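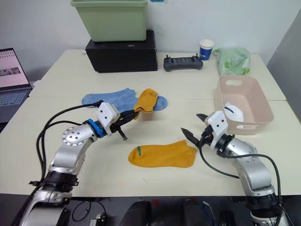 I have been meaning to write something about the club all spring, and now the school year is over and I've run out of excuses, so get yourself a cup of something, this may take a while!

For anyone new, I help out with the robotics club at Lirkley, two evenings a week. Last November the kids voted to drop the rolling maze car (I was a bit sad, I loved that car) and go for the Tetteh Challenge, the household chores one. You get two arms, a table and a pile of laundry, and the arms have to sort it. The kids picked socks. I thought socks would be easy. Oh my.

A sock has no shape of its own, you see. Pick it up by the toe and it hangs one way, pick it up by the cuff and it hangs another, and if it's lying next to one of the same color the poor program has a terrible time deciding where one ends and the other begins. So of course the team insisted on practicing with two yellow ones and a light blue one, when I would have happily started with a single sock and a lot of encouragement.

Most of our evenings go like this – somebody lays the socks out, somebody drives the arms through a pickup, we save the run, and then we do it all over again. By the end of May we had 1,137 saved runs, and 779 of them were good enough to keep. The rest were mostly dropped socks, plus a long stretch where the left gripper kept closing a hair too early. That took us three evenings to track down and was a loose screw.

I wish I could say we won at Vondisness. We came in fifth, and the kids were thrilled, and so was I. They've already started arguing about towels for next year, and I've been told the basket has to move to the other side. We'll see!

If you have odd socks to spare, bright and plain ones are best, please drop them at the front desk.

Comments (3)

knitsandbolts wrote:
Fifth is wonderful! I have a whole drawer of singles for you.

Reader from Breltetti wrote:
Our team tried dish towels last year. Start with small ones – trust me.

hilltop_gran wrote:
Can it come and do mine when you're finished?

Contact | © 2021 | Back to top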